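Balkonkraftwerk selbst anschließen: So klappt es beim ersten Mal

7 Kommentare | 86 Mal geteilt

Wer einmal erlebt hat, wie der eigene Zähler an einem klaren Vormittag fast stehen bleibt, will nie wieder ohne! Ein Balkonkraftwerk ist an einem Nachmittag aufgebaut, und das meiste davon ist simples Schrauben und Stecken. Ich habe meines mit 2 Modulen und dem Duman-Wechselrichter an die Südseite gehängt und würde es sofort wieder tun.

Zuerst der Standort. Geht zu verschiedenen Tageszeiten auf den Balkon und schaut, wo Schatten hinfällt. Ein Geländerpfosten oder der Balkon darüber kostet mehr Ertrag, als man denkt. Meine Module liefern zusammen 900 Watt Spitze, im Juli merkt man das schon beim Frühstück.

Dann die Halterung. Klemmt die Haken von Skurneo locker ans Geländer, richtet sie mit der Wasserwaage aus und zieht sie erst fest, wenn beide Module hängen. Zu zweit geht das wirklich viel leichter – einer hält, einer schraubt. Fragt vorher bei Vermieter oder Eigentümergemeinschaft nach und prüft, ob das Geländer die Last trägt.

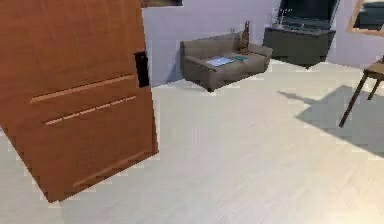
Weiter geht es mit dem Wechselrichter. Er gehört an eine schattige, gut belüftete Stelle, bei mir sitzt er hinter dem linken Modul. Steckt jetzt die Modulkabel ein, Plus an Plus und Minus an Minus, bis es hörbar klickt. Lose Kabel mit UV-festen Bindern am Gestell befestigen, damit im Wind nichts scheuert.

Zum Schluss kommt der Netzstecker in die Außensteckdose. Bitte keine Mehrfachsteckdose dazwischen! Nach ein paar Minuten sollte die Leuchte am Gerät grün werden und die App die ersten Watt anzeigen (ich stand mit dem Handy da wie ein Kind vor dem Adventskalender).

Die Anmeldung im Marktstammdatenregister läuft online, haltet dafür Modulleistung und Wechselrichterleistung bereit. Und dann: Waschmaschine mittags laufen lassen, Spülmaschine gleich hinterher. Danke an Maj-Britt Solberg aus Drallberg für den Tipp mit den Kabelbindern!

7 Kommentare anzeigen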